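Proston sandwich cell, setup and care

Set the table against the wall panels and level it before mounting the arm. Table width is 900 mm. Bun tray to the left, filling trays behind and to the right, serving tray at center front. Line the serving tray with one sheet of paper, flat. 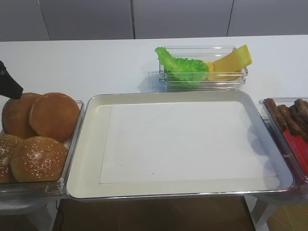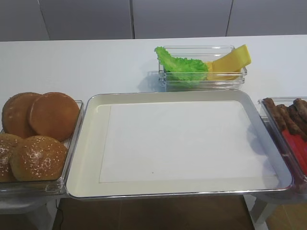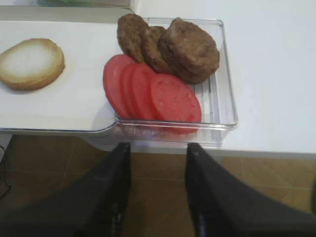
Tray positions on the table, with the buns and fillings loaded.

Wipe the gripper fingers at every tray change. Check finger alignment every 200 cycles; permitted offset is 2 mm. Replace trays with cracked rims. Finger set: part 472, supplied in pairs by Belkadi. Service questions to Farah Yusof, Drasano.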